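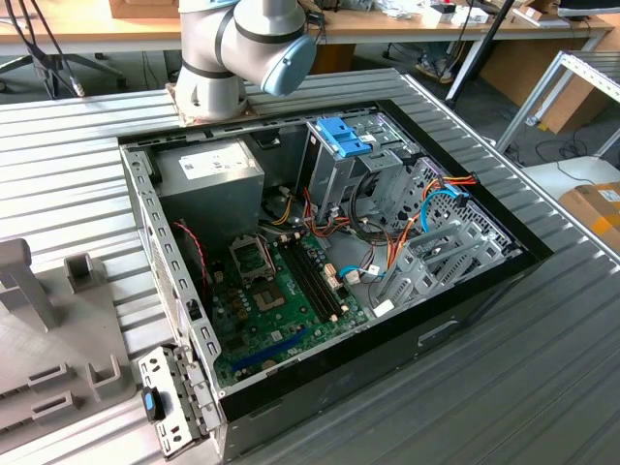 Swapping the CPU in an old office tower

Quick one. Case on its side, side panel off, CPU socket open. If yours looks like that you're half way. If not, start at step 1.

What you need

Phillips screwdriver (magnetic tip if you have it)
Thermal paste
Isopropyl alcohol, lint free cloth
The new chip, still in its plastic shell. Mine was pulled from a Ladau office box, 2 cores, bought used
Small cup for screws

Before you start

Check the board supports the chip. Do this BEFORE you buy. And update the BIOS while the old CPU is still in there - I skipped it once and had to put everything back together. Never again.

Steps

1. Shut down, unplug, hold the power button a few seconds. Lay the case flat so the open side faces up.

2. Move the cables. Don't unplug what you don't have to. Power leads and the blue SATA cables can usually just be pushed over. If one has to come off, take a phone pic first.

3. Touch bare metal on the case. Do it again every time you walk away and come back.

4. Cooler off. Unplug the fan, loosen the screws a little at a time, corner to corner. Stuck? Twist gently, don't yank.

5. Push the socket lever down and out, let it up, flip the bracket open. Old chip straight up by the edges.

6. Look at the gold pins. Don't touch them. Don't wipe them, don't blow on them. Shine a flashlight across from the side, a bent one catches the light differently.

7. New chip in. Match the notches and the little triangle. Set it down flat, no sliding, no pressing. Bracket down, lever back under its hook. Takes more force than you'd like, thats normal.

8. Clean the cooler with alcohol, let it dry. Small dot of paste in the middle of the chip. Cooler on, screws corner to corner again, fan plugged back in.

9. Check the RAM is clicked in at both ends. Check nothing is touching teh fan blades. Plug in and boot with the panel still off.

No picture on the screen

Reseat the RAM first. Then the small CPU power plug, easy to forget. Then clear the CMOS.

Temps

Mine settled at 66 C under load with Bright paste. If yours keeps climbing, the cooler isn't sitting flat - take it off, clean, redo step 8.

Updated 8 March 2020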